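Trimholm asks residents to leave caps on plastic bottles

Households in Trimholm should put the caps back on their plastic bottles before they go in the recycling, the town's waste office said in December. The change applies to drinks, water and dish soap bottles.

Until now residents were told to take caps off and throw them in the trash. Small caps fell through the sorting screens at the Bamasel plant and ended up in the landfill. New equipment there can separate caps from bottles after they are crushed, said Shadi Semaan, who manages the town's collection contract.

"Empty it, give it a quick rinse, screw the cap on," Semaan said. "The color of the cap makes no difference."

A trial on 13 streets ran for two months in the fall and took in 372 households. Crews checked the bins on each round and left a card where bottles had gone in with liquid still inside — the most common mistake, according to the office. 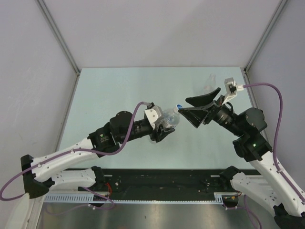
What goes in the bin

Clear and colored plastic bottles are accepted with their caps on. Pump tops and spray triggers still have to come off, and they go in the trash. Loose caps that have lost their bottle should also be thrown away.

Glass bottles are not part of the change. Metal lids from jars can go in with cans, as before.

Residents of the Issa apartments, who share 44 large bins, will get new labels before the rest of the town. Questions can be taken to Yoon-hee Oh at the waste office, which is open until 4 p.m.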